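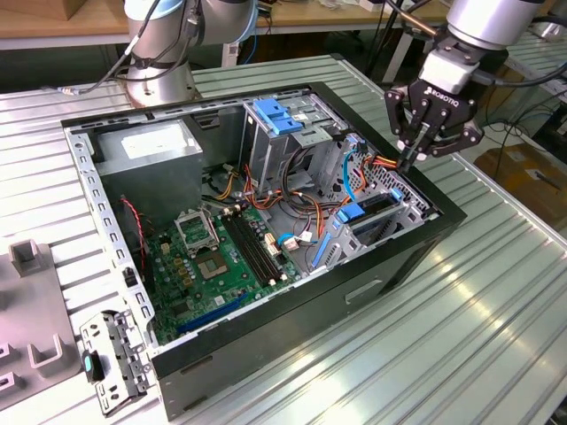 Pillbridge Repair Hall – opening inspection, January
Walked round by Leonilde Bragança, with Teemu Pitkänen holding the torch

Last updated: January

We use cookies to remember your preferences. Accept / Manage

1. Front door and ramp
Pass. The door closes by itself again, with a slam that can be heard in the bakery. Grit bin full.

2. Fire exit, rear
Fail. Opens fine until it meets the bicycle. Same bicycle as last time, now with a second lock. Kanako Imai to write the owner another note, in larger letters.

3. Extinguishers
Pass, with a grumble. Both in date. The one by the kettle is being used as a coat hook.

4. Extension leads
Fail. One four-way block plugged into another, under the sink. Removed on the spot. The Vevero reel is fine but must be fully unwound before anybody runs a heater off it. The label says 3000 watts unwound and a good deal less coiled up, in print meant for ants.

5. Portable appliance tests
Part pass. Toaster overdue. Item 443 in the register is a "lamp, green", and we couldn't find it, green or otherwise. Hiyori Shimada to look in the loft.

6. Mains equipment opened for repair
Pass. Plugs out and kept where the person working can see them. Power supply units stay shut, whatever the man on the internet says.

7. First aid box
Fail. Almost 36 plasters, all of them the tiny round sort. No eye wash. Order placed with Sumell.

8. Ladder
Pass. Feet good, tag readable. Still not a shelf.

9. Kitchen
Pass. Fridge at 2 degrees. Something in foil marked "Reiko – do not" and then nothing further. Left alone.

10. Hot water tap
Fail. Scalding, and the warning sign has fallen behind the boiler. Sakai are sending a fitter on Saturday morning.

Recheck items 2, 4, 7 and 10 before the evening class. Signed off in part, R. Ebihara.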